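Print this release | E-mail this release
Shares: 36

BILOTELL TO REFIT RENTED HOMES IN SKIRKHAM

Housing provider Bilotell will begin a programme of repairs to its rented homes in Skirkham in December. Tenants will receive written notice before any visit. 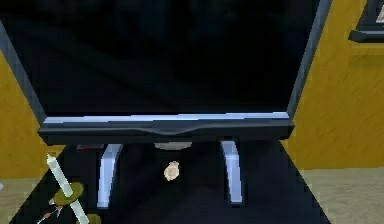 Tenants who replied to the spring survey asked for evening appointments, and one wrote that losing a day's pay to wait in for a plumber was no longer acceptable. Visits will now be offered until 8 p.m.

Heating and draught-proofing will be dealt with first, under a contract awarded to Kavow. Each home will need up to 2 visits.
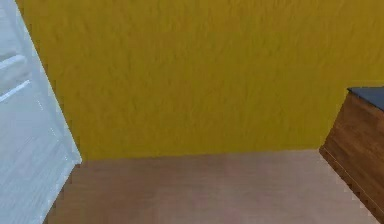

According to Kavow, most of the work can be done with tenants at home. Rents will not rise as a result of the programme.

Homes in Magyar Court will follow

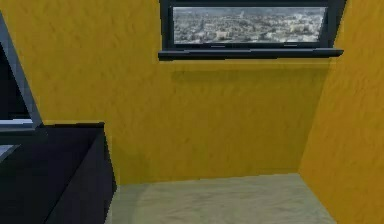 once the Skirkham work has been signed off. Bilotell will publish dates for that phase separately.

Related items
Bilotell opens repairs line
Magyar Court: parking changes
Winter heating advice for tenants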